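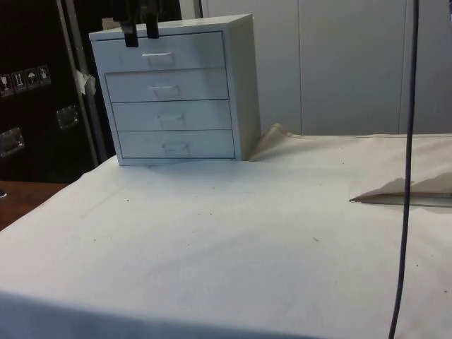

The small white cabinet, on its cloth, with all four drawers shut.

"I'm mad about drawers, I always have been," she says, before the kettle has even boiled. "Give me a cupboard and I'll lose things in it for years. Give me a drawer and I know where I am!"

We're talking in the back room at Plorkus, the little repair and storage workshop in Pendine where she spends most of her working week. She asked me to leave her name out of this piece, as she'd sooner people wrote in about the furniture than about her, and I promised I would. What she wants to talk about is the small white chest of drawers, the sort of thing that ends up on a desk or a shelf and gets filled with whatever was in your pockets.

"People spend a fortune on big furniture and then keep their life in a biscuit tin," she says. "A little cabinet like this does so much work. Four drawers, plain front, flat top you can put a lamp on. I love it. I've got 6 of them at home in different sizes and I'd happily have more if there was a wall left to put them against."

She grew up in a house where everything had a place, mostly thanks to a grandmother who kept buttons sorted by the coat they had come off. There were 1,000 buttons in that house if there was one, she tells me, and she could still find you the ones from her school mac. She came to furniture much later, after years in an office, when she took an August course in basic joinery and found she liked drawers far more than she liked chairs.

"Chairs are all about people's backs," she says. "Drawers are about what people have got. Somebody brings one in and it still smells of pencils, or lavender, or bike oil, and you think, oh, I know a bit about you now."

I ask what she looks for in a small cabinet, and she's off, talking with both hands. The lines between the drawers come first – she likes them thin and even, so that the front looks calm when everything is closed. Then she runs a fingertip round the inside of each drawer, where a rough spot will snag a jumper or a roll of ribbon. And she always does her checking on a pale cloth. It saves the underside from scratches, and any bits that drop out of the drawers show up straight away.

"You'd be amazed what falls out. Pencil shavings, glitter, crumbs, always crumbs. I give the cloth a good shake out of the back door and the birds come down to see what I've got."

White furniture gets grubby, I suggest. She agrees cheerfully. Warm water, a drop of washing-up liquid, a soft cloth wrung out hard, and then a dry one straight after. She's no fan of scrubbing pads on anything painted. "A few grey smudges never hurt a drawer. It means someone's been using it!"

Her favourite part of the job is the top drawer. She has a theory that the top one tells you how the whole cabinet will be used, as it's the one people reach for without looking. Hers holds stamps, a tape measure, spare keys and a packet of mints. She would never put paperwork there.

"Paperwork goes at the bottom, where it can think about what it's done," she says. "Top drawer is for the things you want in the next 40 seconds. Pull it partway, grab what you need, push it back. If you have to pull it all the way out every time, you've got too much in it."
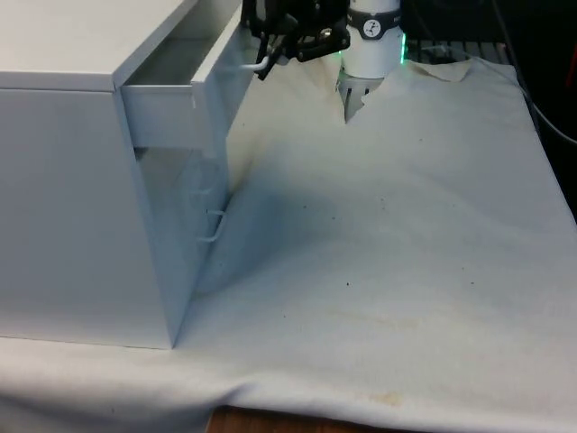

On handles, and what to keep in the bottom drawer

She could talk about handles all afternoon, and very nearly does. A thin loop is her own choice for a small drawer, as you can hook one finger through it while you're holding a mug in the other hand. Knobs she finds fiddly, though she'll fit them if a customer has their heart set on it. Her spares come from Velport, in mixed bags, and tipping one out on the bench is still a treat.

"It's like a sweet shop. I sort them into pairs, then I change my mind and sort them by size."

The bottom drawer, paperwork aside, is where she tells people to put the things they're fond of but don't need. Old birthday cards, a watch that stopped, foreign coins. She goes through hers once a year with a pot of tea and puts nearly all of it back.

I went home and emptied my own top drawer onto the bed. There were 4 tape measures in it. She was delighted when I told her, and asked if she could have one.

February 2022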